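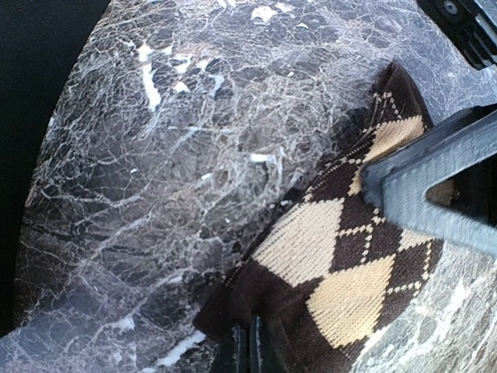

Progress report to the equipment fund: two-arm sorting cell, second period

By Ezequiel Olvera, Jara project lead
October
Print | E-mail | 2 comments

1. Purpose

This report covers spending and planning under the Jara equipment grant since the last report. It sets out what has been bought, what is on order, and what we ask the fund to approve for the next period. Technical results are given only where they affect a purchase.

2. Spending to date

Both arms were bought from Bruren under the first instalment and are in service. The purchase included power supplies, control boards and one set of gripper fingers per arm. No further capital has been spent on the arms themselves. Spending in this period was on consumables and small parts:

Replacement gripper fingers, 2 sets: $187
Cable, ties and connectors: $21
Enclosure panels and fittings: $713

The panels were budgeted in the first period and invoiced in this one, so the line appears here as a carry-over. It does not change the total approved.

3. Work at hand

Trials have moved from rigid items to knitted and soft goods. Rigid items gave us few planning questions. Soft goods give several, mainly on finger shape, finger wear and the clearance needed between the arms when both reach toward the back of the table. Each trial is logged with the item, the arm used and the finger set fitted. The log is the basis for the replacement schedule in section 5.

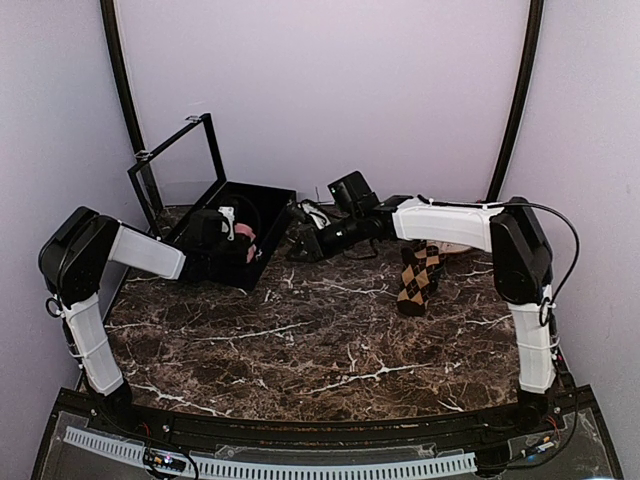 Reach is the main constraint on the layout we have costed. The arms were specified for a shared surface, and the mounting positions at the two front corners were fixed before the enclosure was ordered. Any container placed toward the rear has to be approached over its rim, and a hinged lid adds height that the arm must clear. With the black box at the rear left and its lid standing open, the left gripper works down inside while the right arm stretches across the rear half of the table toward the same box. The two wrists then share a small area. We had planned to buy longer upper links to ease this. We now propose to test a shallower container first, as it costs far less and needs no change to the mounts.

The table surface is also under review. The present marble pattern is dark and heavily veined, and dark brown knitwear stands out poorly against it. A plain matte cover is included in the request below. The patterned surface would be kept for comparison trials.

4. Quotations

Quotations were requested from Clevard and Wirkell for gripper fingers with a softer contact face. Clevard quoted for a stock part with a short lead time. Wirkell quoted for a part made to our drawing, at a higher unit price but with spare tips included. Neither quotation covers fitting, which we will do in house. Wirkell has asked for a revised drawing before holding its price, and this will be sent before the end of the month.

5. Request for the next period

We ask the fund to approve:

- one trial set of Clevard fingers, to be compared with the current set on the same items
- a plain matte table cover
- one shallow open container
- a spare control board, to be held on the shelf

The spare board was left out of the first budget. Delivery from Bruren has become slower, and a single failure would stop one arm until a new board arrived. Longer upper links are withdrawn from the request and may return in a later period, depending on the container trials.

6. Risks

Finger wear is the least certain cost. The log is too short to give a replacement interval, and the schedule assumes one change per arm per period until there is better data. Cable wear at the joints is checked at each start-up. Cost in both cases is small, but downtime could delay the comparison trials.

The next report will include the finger comparison and a revised budget table.

Share (21) | Print | E-mail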